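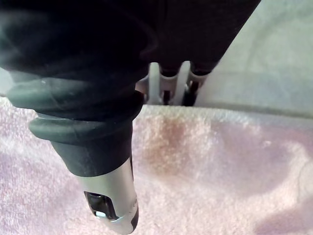 Notebook / Data collection / Wrist view

Apr 16, 2023

Towel set, continued. Target for this block is 300 accepted episodes on terry cloth, 100 of them on the pink towel with the stain. Collection runs on the Plonilel cell, logging through Selent as before.

The wrist view has the ribbed finger down the left half and the metal tip near the bottom edge. The stain sits just right of the tip, under the white bracket. That is the start pose I want for the stain subset: tip beside the mark and clear of it in the view, so the policy gets the discoloration and the fingertip together from the first step. Operators should match it by eye and not chase exact joint values. Some spread in the start pose is wanted.

Settings
Episode cap 375 steps. Nothing padded; short episodes stay short.
Gripper command logged as commanded and as measured, separate channels.
Auto exposure off. Pale pink pile goes close to white under the lamp and the sleeve goes close to black, so check both ends of the histogram before each batch.

Labels
Stain gets its own tag, "mark", with no cause given. The Olteanu sheet had operators typing in coffee, rust, etc. and the classes were useless. Boundary is diffuse, so no polygon - one point at the darkest part, which here is toward the upper end.
Folds are not tagged. The shadowed hollow at lower right is dark enough that the old Zambridge detector may fire on it. Keep those frames as hard negatives.

Rejects
9 episodes dropped from the first batch, all for late start of recording. Re-run them at the end of the block, same towel, refolded.

Open
Does the finger hide too much on the left? Try starts with the mark further right and compare grasp error per subset before changing the mount.
Crop: leave full width for now. Cropping the sleeve out also loses the tip.
Depth on looped fabric still noisy. Not used for training in this block, logged only.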